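3.2 Rehearsal structure and vocal load

Singers in the Tetthorpe youth chorus met twice a week for 16 weeks. Each meeting lasted 70 minutes and was split between sectional work, full ensemble singing and a short block of stage movement. Attendance was taken at the start of the sectional, so singers who came in late were marked absent for that part only. The Plundthorpe group followed the same plan but had no stage movement, and its meetings ended earlier.

We logged every sung phrase longer than four beats. The full log holds 3,378 entries from both groups. Phrases sung on a hum or a lip trill were coded apart from those sung on text — the two place different demands on breath, and the Stetsiuk scale treats them as separate items.
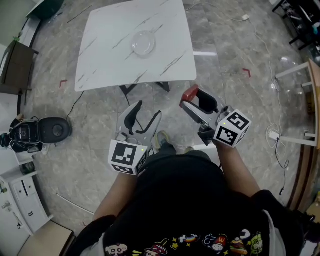
Figure 2. Standing position, both arms forward, a gripper in each hand.

Samira Tarawneh objected to the coding on reading an early draft, saying that a hum at the end of a long rehearsal can tire a young singer as much as a line of text, and that the log should carry the time of each entry. We added the time from week five onward. Entries from the first four weeks were left as they stood and are not used in the fatigue analysis.

Self-rated tiredness was collected with the Uken form after each meeting. Of the singers enrolled, 87 returned enough forms to be included. Missing items were not filled in. Altos skipped the question on high notes more often than sopranos did, and we report that item by section in Table 4.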